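Proyecto Hakumeo: informe de avance para la Fundación Gullon
25 de septiembre de 2019

Hola a todos:

Os debía este informe desde hace unos días y os pido disculpas por el retraso, que es culpa mía y de un disco duro que decidió jubilarse en mal momento (no se perdió nada, solo mi buen humor). Os cuento cómo vamos, qué ha salido bien, qué se nos ha atascado y en qué queremos gastar lo que queda hasta diciembre.

Empiezo por lo gordo. Nos comprometimos a reunir 2000 demostraciones teleoperadas en entornos domésticos simulados, y a día de hoy la teleoperación funciona de principio a fin: la persona se sienta, coge el mando, mueve el brazo simulado y todo queda grabado, con las posiciones de las articulaciones, la apertura de la pinza y las vistas de las cámaras. ¡Por fin! En primavera esto se nos caía cada dos por tres. El culpable era el módulo de sincronización, que perdía paquetes cuando la escena tenía muchas texturas, y lo reescribimos entero con la gente de Trillivmont. Ahora aguanta sesiones largas sin rechistar.

Tenemos ya 49 escenas terminadas entre cocinas, pasillos, dormitorios y baños. Los baños son los que más guerra nos han dado, por falta de sitio y por la cantidad de superficies estrechas a distintas alturas. 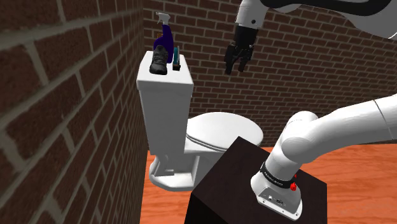
Lo que más nos preocupaba al escribir la propuesta era si una persona sin formación en robótica podría enseñarle una tarea al brazo con una tarde de práctica. La respuesta es que sí, con matices. Abrir y cerrar la pinza lo pillan enseguida; lo que cuesta es calcular la profundidad. Con el zapato negro, la botella de spray y el objeto fino de color turquesa tan juntos sobre la tapa de la cisterna, el operador tiene que decidir por dónde entra antes de empezar a bajar, y ahí es donde se nota quién ha practicado y quién no. A los novatos les pedimos ahora que paren un momento con la pinza abierta encima de los objetos, miren las dos vistas y luego bajen. Parece una tontería, pero las grabaciones quedan mucho más limpias y luego el modelo aprende de trayectorias menos temblorosas.

También hemos cambiado el mando. El primero era un joystick de sobremesa, baratito, y la muñeca del robot se controlaba con una combinación de botones que había que aprenderse de memoria (yo misma me equivocaba y lo había programado yo, así que imaginaos). El de ahora se sujeta con la mano y el brazo copia su movimiento. Se cansa uno un poco más, eso sí, y por eso hemos metido descansos fijos en las sesiones.

En la propuesta hablábamos de una única cámara general. La hemos mantenido, pero añadimos otra que va con la pinza y que se ve en la pantalla al lado de la principal. Fue petición de los propios operadores y la verdad es que tenían toda la razón: desde lejos no hay manera de saber si los dedos van a caer a los lados del objeto o encima.

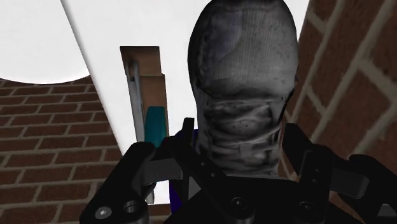
A cambio, los archivos ocupan bastante más de lo que habíamos presupuestado. Hemos tenido que ampliar el almacenamiento y lo hemos pagado de la partida de viajes, tal como permite el convenio. Si preferís que lo pasemos a otra línea, decídmelo antes del cierre y lo cambio sin problema.

Cosas que no van tan bien. La primera, el rozamiento de los objetos blandos en el simulador. Un zapato de verdad cede cuando lo aprietas y el nuestro se comporta como una piedra con forma de zapato, así que algunos agarres que en casa saldrían bien aquí resbalan. Salameh nos ha pasado un modelo de contacto nuevo que tiene buena pinta, pero todavía no lo hemos metido en las escenas grandes. La segunda es el etiquetado. Cada demostración la revisan 2 personas por separado y cuando no coinciden hay que volver a verla entera, y eso se come las mañanas. Estoy escribiendo un filtro que descarte de entrada las grabaciones en las que el brazo no se mueve, que las hay, y más de las que me gustaría.

Para lo que queda de periodo, el plan es este. Primero, cerrar la recogida y llegar a las 2000 demostraciones revisadas. Después, entrenar la primera política por imitación solo con tareas de coger y dejar, sin puertas ni cajones todavía. Y si el calendario nos deja, traer el brazo físico de Trillivmont un par de semanas para comprobar qué se conserva de lo aprendido en simulación. No os prometo nada con esto último, depende de cuándo lo tengan libre.

Os adjunto aparte la hoja de gastos y el desglose de horas. Falta la factura del segundo mando, que me la han mandado con el CIF mal y la he devuelto; os la envío en cuanto llegue corregida.

Un abrazo,
La coordinadora de Hakumeo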